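**Workshop tips: sharing the bench with an arm**

Since the arms were introduced at Urholm, bench staff handle fewer repeat fittings and spend more of the shift on setting out, checking and rework. The following points apply to all benches.

- Set out loose parts before the cycle is started, with a clear gap between each one.
- Keep cups, gloves and paperwork off the mat.
- Wipe the mat after every 100 cycles, and check the board fixings after every 300.
- Stop the arm before reaching across — a paused screen is not a stop.
- Staff moving from hand assembly are given 18 hours of paid training. Grades and pay are unchanged.

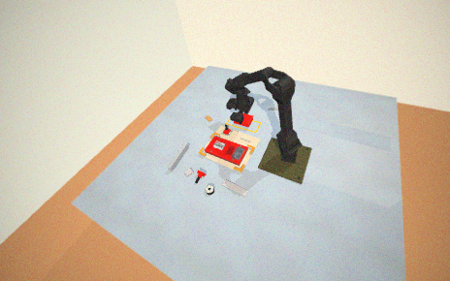
*Gripper over the red block at the outlined zone, with loose parts set out beside the task board.*

Worn grippers should be reported on the Kekana sheet. Requests to change duties will be considered in December.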